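Simulated examples added to Lunde tabletop collection

March 2026

Odis has added 264 simulated examples to Lunde, its collection for training robot arms to handle small objects. The new material was prepared with Cinen and brings the total to 874. A further 80 examples have been set aside for testing and will not be used in training.

Each example is produced in a virtual room, with one arm fixed to a table and small coloured blocks and sticks placed within reach. Partners may request access through the Mudico portal. The next release is planned for May.

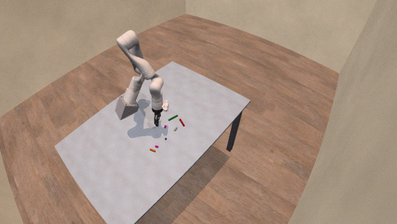
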